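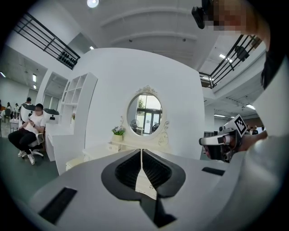

Subject: Re: cream dressing table, still for sale?
From: Arash Rashti
Date: August 11, 2025

On the Vendville list, Rainer wrote:
> Is the table with the oval mirror still available?
> And is the mirror frame plain or decorated?

Dear Rainer,

Yes, it is still available. The frame is white and decorated, with a carved crest on the top. There is a small drawer with a round knob.
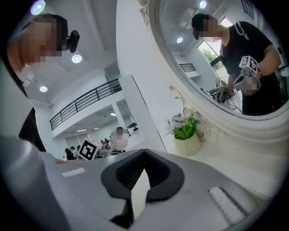 The price is 27 without delivery. To Zoterby I can bring it myself, but I will need 2 people for the stairs. Please tell me which evening is suitable for you. The plant in the yellow pot I would like to keep.

With kind regards,
Arash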